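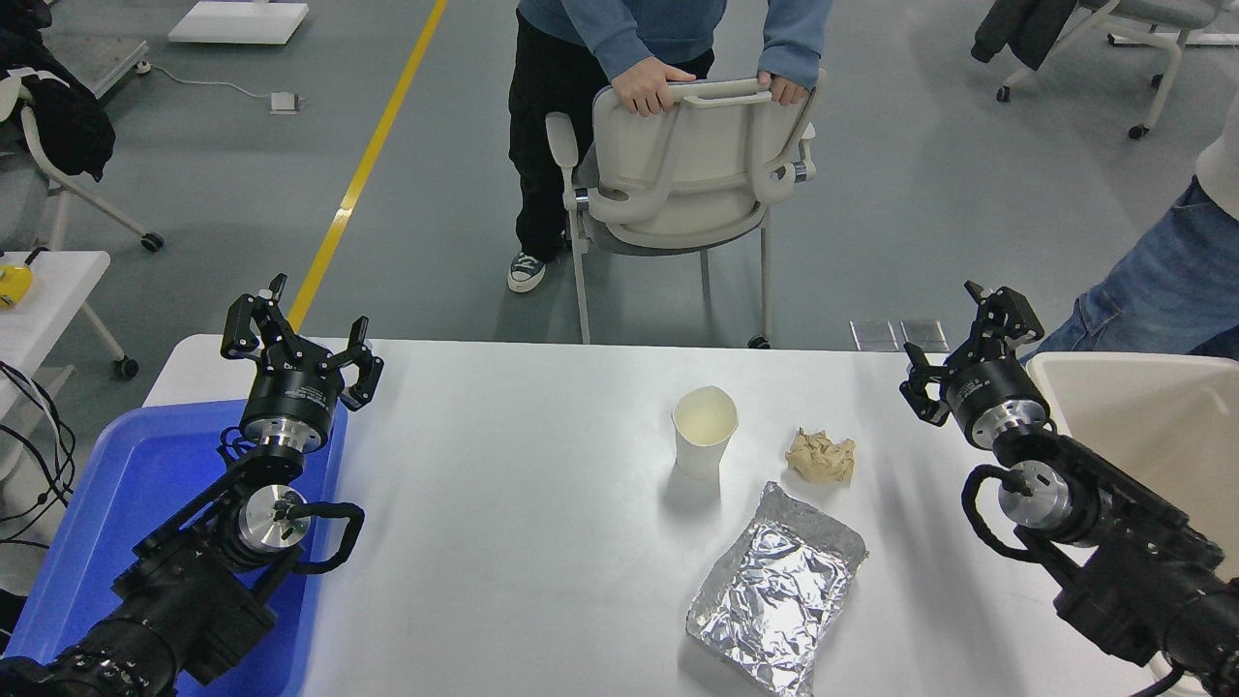

Cevbridge Hospital Opens Clinic for Medication Allergy Review

CEVBRIDGE, Wednesday, June 21, 2023 – Cevbridge Hospital has opened an outpatient clinic for adults whose medical records list an allergy to penicillin or a related antibiotic. The clinic sees patients on the second floor of the Esteves Building and takes referrals from primary care offices in Cevbridge and Kosville.

Many people carry a penicillin allergy label from childhood. In some cases the original reaction was a rash caused by the infection itself. In others it was an upset stomach, a known side effect of the drug. The label stays on the chart, and doctors then prescribe other antibiotics that may cost more, cause more side effects or work less well against the infection being treated.

"A patient will tell us, 'My mother said I was allergic,' and that is all anyone knows," said Dr. Rosalía Prieto, the clinic's medical director. "We take a full history, and if it is safe to test, we test."

A first visit starts with an interview about the past reaction: what was taken, how soon symptoms began, what they were and how they were treated. Patients at low risk may be offered a supervised oral dose the same day and are watched by nursing staff afterward. Others have skin testing first. People who have had a severe blistering reaction will not be given a test dose and will keep the allergy on their record.

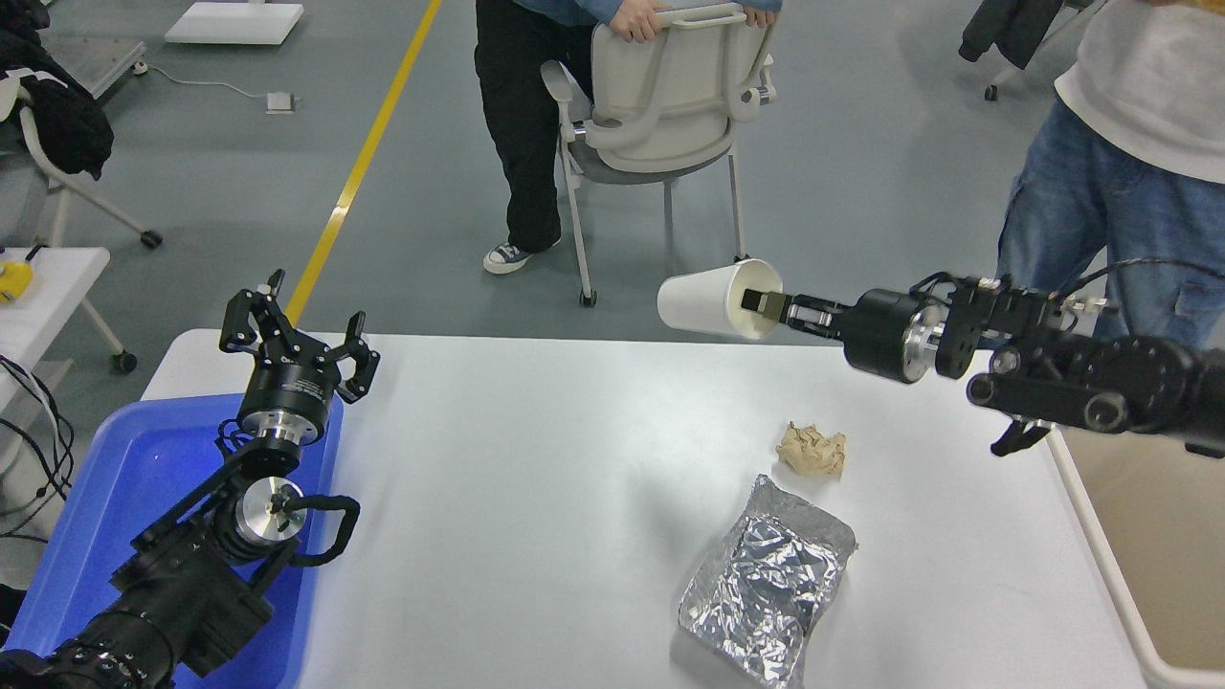 Cevbridge Hospital | Department of Allergy and Immunology

The department ran a trial version of the clinic beginning in December, with 25 patients referred by the hospital's own internal medicine practice. Staff used that period to write the intake questionnaire and to work out how results would be sent to pharmacies. A gap in the old process was that a patient could be cleared at the hospital while the drugstore's computer went on showing the allergy.

Under the new process, pharmacist Devendra Shukla sends a letter to the patient's pharmacy and primary care office after the final visit. Patients also get a wallet card listing the drug tested, the date and the result.

Patients should not stop any prescribed medicine before the visit unless the clinic tells them to. Antihistamines can interfere with skin testing, and a nurse will call ahead of the appointment to go over them. No one should try a penicillin at home to find out whether an old allergy is still there.
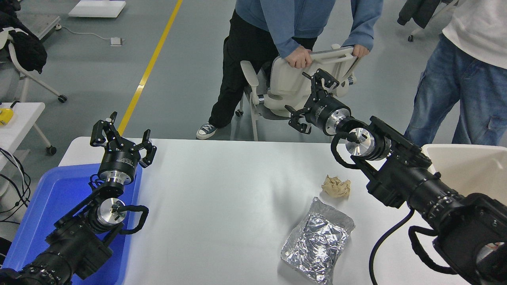 Bimla Rana said she had avoided penicillin for most of her life and had come to the trial clinic expecting to be told to go on avoiding it. She was cleared after one visit. She added that the longest part of the day was the waiting period after the dose, and that she would advise others to bring a book.

The clinic is open 2 days a week, with 8 appointments each day. Most insurance plans require a referral. 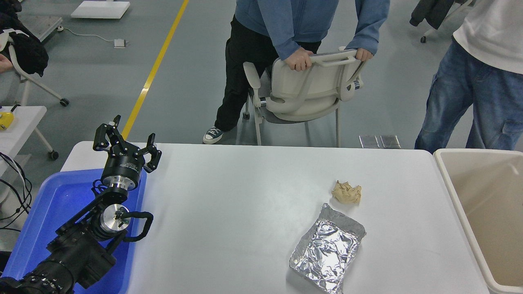 Department of Allergy and Immunology, Outpatient Services

Referring offices can send requests through the hospital's electronic referral system or by fax. Requests should include any notes on the original reaction, even if they are incomplete. Patients without a primary care doctor may call the hospital's main number and ask for the allergy clinic desk.

Interpreter services are available at no charge and should be requested when the appointment is made.

Media contact: Shivam Bansal, Communications Office, Cevbridge Hospital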